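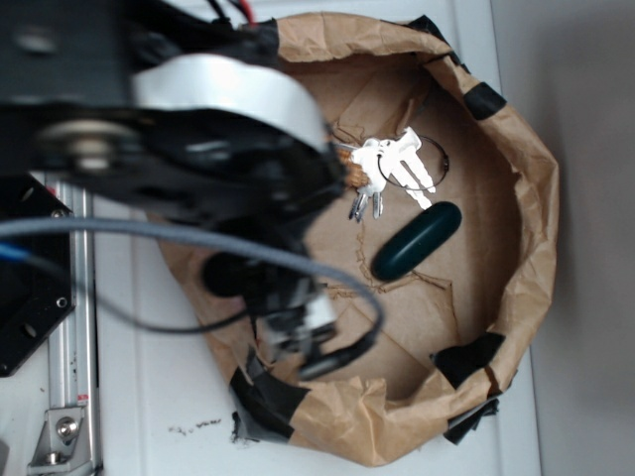
Figure 4.1 An open brown paper bag on a white tabletop.

Contents | Previous | Chapter 4 | Next | Glossary

Chapter 4: Paper and Packaging

Most paper begins as wood. Logs are stripped of bark, chipped and cooked with chemicals until the fibres come apart. The wet mass that remains is called pulp. Brown paper is made from pulp that has not been bleached, so it keeps the colour of the fibre.

Long fibres make strong paper. Softwoods such as pine and spruce have longer fibres than hardwoods, and mills that make sacks and bags prefer them.

The mill at Dullbridge opened with one machine and 86 workers. Its manager, Arvid Aasen, bought spruce from farms up the river and sold wrapping paper to grocers in Clalar. By its tenth year the mill employed 252 people – more than any other business in the valley.

In this chapter you will learn how pulp is made, how paper is graded by weight, and why fibres shorten each time paper is recycled. Read Section 4.1 before starting the activity on page 40.

Last updated: May

Comments

Estela Toledo: The page number for the activity is wrong in the print copy. It starts one page later.

Nicanor Garrido: Could you add something on cotton paper? My class asked.

Maureen Ellwood: My grandfather worked at Dullbridge. The colour of the river changed with the shifts.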